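Torketti is a home-built robot arm and the simulated workroom that goes with it. It was designed at the Salazar workshop, a shared workshop open to paying members, and is meant to be made with hand tools and a small printer. The name is used both for the arm and for the software that runs it.

History

The project grew out of an earlier arm called Stitetti, which had four joints and was driven by hobby servos. Stitetti could lift very little and tended to sag at full reach. Work on a replacement began in February, when the base and shoulder were redrawn to take stepper motors. The first full set of plans was released on 2023-11-25.

Design

The arm has a reach of 300 mm and is bolted to the bench through a plate at its base. The upper links are printed, while the shoulder bracket is cut from aluminium sheet. Each joint is driven by a belt, and the belts are tightened by sliding the motor along a slot. The parts list runs to 34 items, not counting screws. A single control board sits in a box under the bench and is connected to an ordinary home computer.

Simulated room

Builders are advised to try out a new program in simulation before running it on the arm. The software, Sondutari, draws a simple room with a wall, a window and a white table, on which a tall beige block stands near the wall. Small objects can be placed on top of the block to serve as targets. Textures are kept plain and the picture is drawn at low resolution, so that the program will run on older machines.

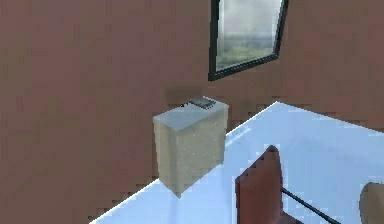 Sondutari, one builder wrote on the project's message board, was worth setting up before a single part had been printed, as it showed that the planned bench was too shallow for the elbow to swing clear. The same post complained that the joint limits had to be typed in by hand. A later version reads them from a settings file.

Building and use

The plans are divided into 9 stages, starting with the base and ending with the wiring. Most of the trouble reported by builders concerns the wrist, where the cable can rub against the belt. A printed clip was added to hold it away. The heaviest load given in the plans is 299 g, measured with the arm half extended.

See also

Stitetti
Stepper motor
Robot simulator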